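4.2 Small things on shared tables

We turn now to the part of the study that gave us the most pleasure to carry out, and which took a good deal longer than we had planned. In the earlier sections we looked at cabinets, drawers and shelves, places that people set up on purpose and then live with for years. The open tabletop is a different sort of place. Things come to rest on it in the middle of other business, and whoever sits down next has to decide whether to leave them, move them over, or put them somewhere they might belong.

We talked with 35 people who share a worktable with at least one other person, most of them at Birora and the rest at the smaller Stodero office. Our conversations were loose and friendly (one went on for up to 66 minutes, with tea), and we always began by asking people to tell us about the pen cup. Nearly everyone had something to say about it! Some felt that a cup is for writing tools and nothing else, and were quite firm on the point. Others thought of it as a small open house, where an eraser or a key or a stray paper clip is as welcome as a pencil. Değirmenci (our second author, who ran the Stodero visits) came to call these the strict cup and the generous cup, and we have kept her names for them.

Figure 4 is a good place to see why the difference matters. The mesh cup has a bright green block in it, while the marker and the slim red-capped pen lie out on the wood.

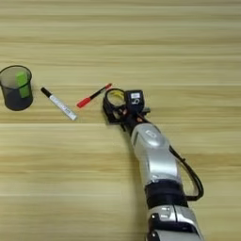
Figure 4. Mesh pen cup at the left of the frame on a light wooden table, with a white marker and a black and red pen lying nearby.

A strict-cup person, shown an arrangement like this one, wants to trade things around at once: green block out, pens in. The generous-cup people we spoke with were more relaxed. Several told us that a pen left lying within easy reach is a pen somebody means to pick up again, and that they would feel a little rude putting it away. We heard this courtesy described in a great many ways, and it seems to us to be a real part of how shared tables are kept. Tidying another person's pen says something to that person, and people who have worked side by side for a long time know it well.

Tape turned out to be a harder case. It is used by everyone and seldom thought of as anyone's own, and it is too wide for most pen cups, so the cup gives no help in deciding where it should go. In 7 of our conversations the roll of tape came up before we had asked about it, usually with a sigh. People remembered hunting for it, finding it on a windowsill, buying a second roll and then losing both.
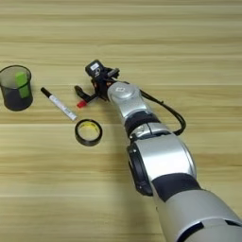 Figure 5. Roll of tape with a yellow core, lying flat on the tabletop below a capped marker.

Gönül Gündoğdu, who was kind enough to read our notes in November, suggested that we treat tape as a "visiting" object, one that is always on its way between two uses. We like the word very much and have used it in the rest of this section. A visiting object may lie near the pens for a whole afternoon without joining them in anyone's mind. When we asked people to sort what was on their tables into groups, the writing tools went together quickly, and the tape was most often set down last and off to one side.

There were exceptions, and we would not want to smooth them over. At Sellside, where we paid a single short visit and held no formal interviews, the tape had a hook of its own under the table edge and was returned to it with great care. We come back to hooks, trays and other fixed homes in Section 4.3, together with the question of who puts them up in the first place.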